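Bin Picker Build: Frequently Asked Questions
2 min read

What is Proltgate?
A bin-picking arm put together in a shared workshop. It takes things out of a metal bin. We have spent 400 hours teaching it to do what a toddler does for fun.

Is that a real industrial arm?
Yes, a KUKA. The gripper, brackets and wiring are our own work, and the wiring looks it.

What do you put in the bin?
Whatever the kitchen drawer gives up. The turner with the lime-green handle is a regular, along with a teal utensil and a black drawstring pouch. Soft things are harder. The pouch has its own page in the log.

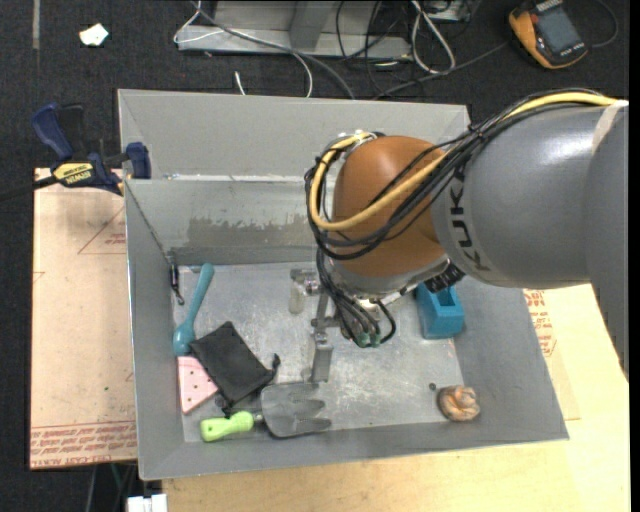
Why is the bin clamped?
Because in October it wasn't. One bar clamp on the upper left edge, and check it before every run.

How fast is it?
About 30 picks an hour on a good day. Please don't ask about the other days.

Can I get the code?
Once the comments are fit for strangers.

Contact: use the Proltgate message form | © 2020 Proltgate | Back to top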